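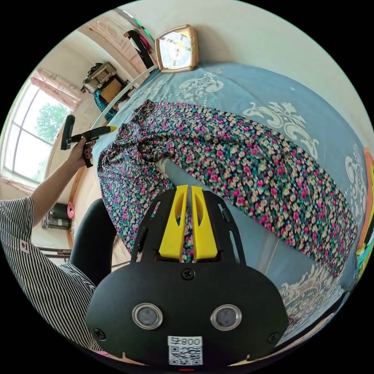 Every October, and then again once the heating goes off, somebody sends the newsletter a new way to fold clothes. This season's is the Rotard fold, and the claim is that it halves the space a summer dress takes up. I have my doubts. The method wants the garment laid out full length on a bed before you do anything else, and a long flowered piece stretched on the diagonal takes up a good deal of bedspread, even with one end already folded back in a bunch. Try that with three of them and see where you sit down. Busy little flowers also hide every crease until you put the thing on, so I'm not sure a print like that is a fair test of any fold.

Luana Sampaio, who runs the Erkdale mending table, is keener on it than I am. She says two people make it easy, one at each end, and that the trick is to keep the cloth pulled straight while you bring the sides in. Fine. Most of us fold our laundry alone, at night, with the radio on.

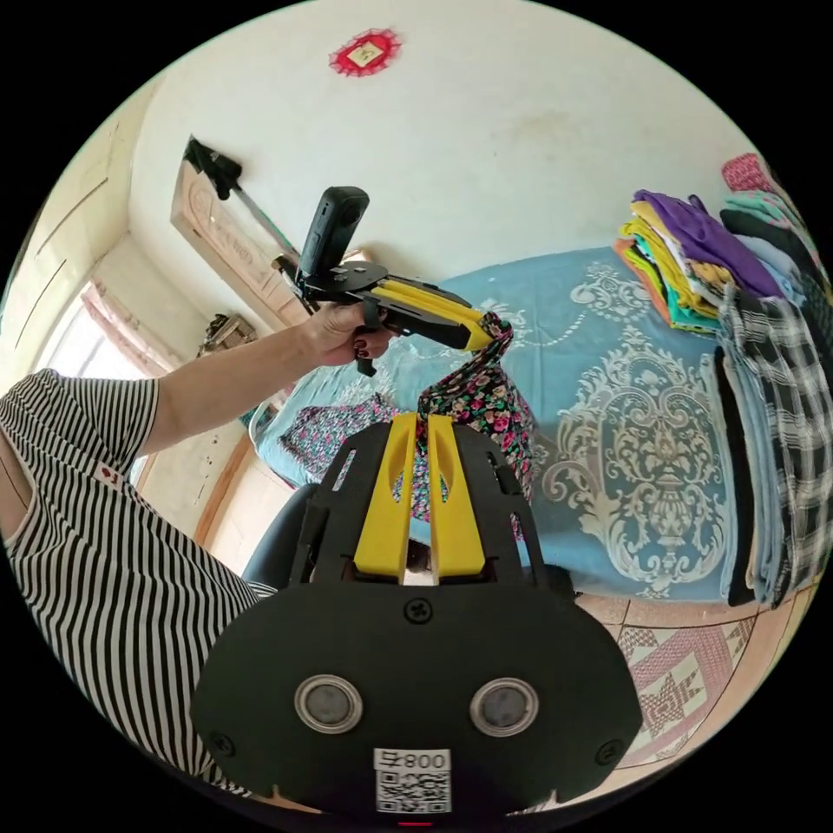
My other complaint is the twisting. Anything narrow, a belt or a tie or a long strip of flowered cloth, turns over on itself the moment you lift it by one end. The Rotard sheet says to "let it fall naturally." I let it fall naturally and got a rope. Luana's answer is to lay it back down and smooth it from the middle, and I'll admit that did more good than anything printed on the sheet.

As for the space saved, I put 2 dresses in the Pindon drawer the new way and 2 the old way. The drawer shut both times. If there was a difference, I couldn't see it, and I wasn't going to fetch a ruler.

The sheet is on the shelf by the door at Amaral if you want to judge for yourself. Please put it back when you're done.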